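Hakis hand-held gripper kit: two months on the kitchen table

Reviewed by Johanna Egger
4th September

The Hakis is a gripper you hold in your own hand. You squeeze, the fingers close, and a wide-angle camera on the tool records what they do. The footage then goes toward teaching a robot arm the same job. We have had ours since June, and it has been used most working days for small kitchen tasks: moving food on and off plates, pushing toaster levers, opening and closing doors on countertop appliances.

I bought it to replace an older Jatow unit that had worn out at the hinge. The Jatow was lighter but needed its cable taped along your forearm. The Hakis keeps everything in the body, so you can walk from one table to the next without unplugging anything.

What comes with it

The kit has the gripper, two sets of soft fingers, a charger, a memory card and a short printed guide. Our unit weighs 751 grams with the card in. That sounds fine on paper, and it is fine for the first half hour. After that I feel it in the wrist. Szymon Wasilewska, who has larger hands than I do, doesn't mind it at all, so try one first if you can.

Setup took me one morning. Most of that went on the calibration, where you open and close the fingers in front of a printed sheet until the software accepts the range. The guide shows the sheet lying flat, but ours only passed once it was taped to a wall. Ammann, the dealer we bought from, told me the same thing over the phone, and I wish it were in the guide.

The fingers

The ribbed orange fingers are the best part of the tool. They bend around what they touch, and you get a fair sense of how hard you are pressing. Thin, flat food is the real test. A round slice lying on a plate with a raised rim has to be approached from the side, with one finger slid under the edge, and the rim gets in the way if you come in too low.

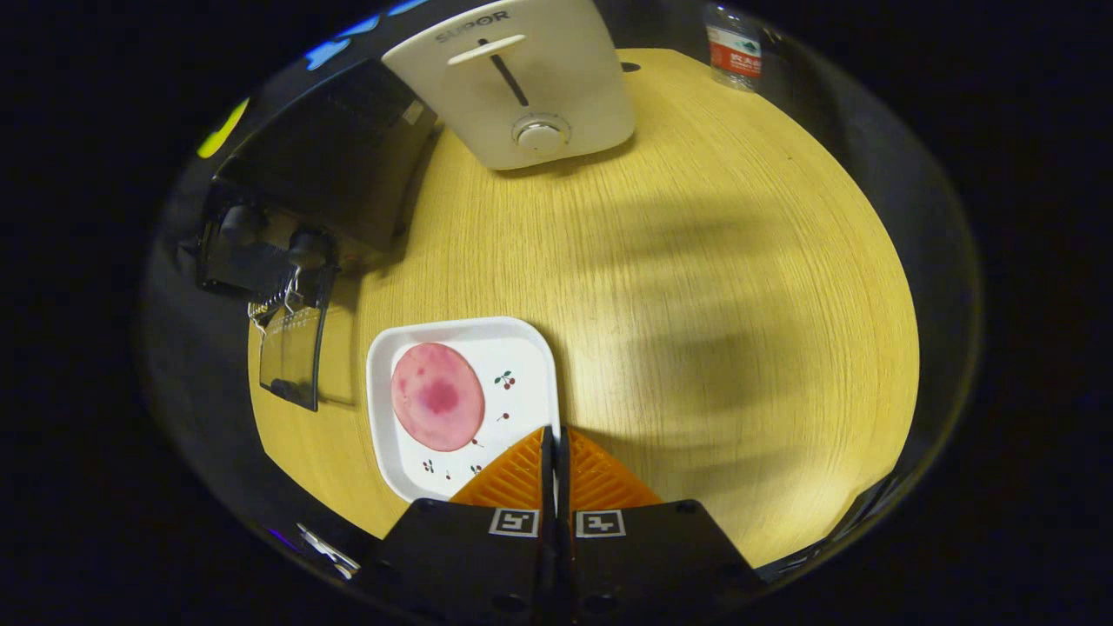 I settled on coming in from the near side of the plate and tilting the wrist before closing. It took a lot of bad takes to get there. The fingers hold a slice without tearing it if you squeeze gently, but grease builds up in the ribs and has to be brushed out. A soft toothbrush does it. Do not put them in the dishwasher — I lost one set that way, and the second set is now the only set.

Levers are easier. A toaster lever needs a steady push, and the closed fingertips are stiff enough for that. Round dials are harder. The fingers slip unless you pinch well down toward the base, and by then your own hand is blocking most of the light.

The camera and the markers

The view is a wide circle with black corners, and the fingers are always in it at the bottom. You also get a good deal of the table, which helps when you are reviewing takes and want to know what else was within reach. The two square markers below the fingers are there for the tracking, and they need to stay clean. A smear of butter on one of them cost us most of an afternoon of recordings before Szymon spotted it.

Shadows are the other thing to watch. With a lamp behind you, your arm throws a big soft shadow over the work. The tracking coped with that well enough on our light wood table. On a dark countertop it dropped out more often, and I ended up moving the lamp.

The software

Plain, slow to start, and it does the job. It sorts takes by time and lets you mark the bad ones. There is no way to mark several at once, so after a long session you will be clicking for a while. Exporting 1000 takes ran overnight on my laptop. An update from Hakis in the summer fixed a crash when the card was nearly full.

Who it suits

If you record small tabletop tasks every day, I think it is worth the money. If you want something for one short project, the rental from Jomska makes more sense, and they include spare fingers.

Good: fingers, no cable, wide view
Less good: weight, calibration guide, marking takes one by one

I would give it 4 out of 5. Spare fingers are on back order at Ammann as I write, and I will add a note on the new set when it arrives.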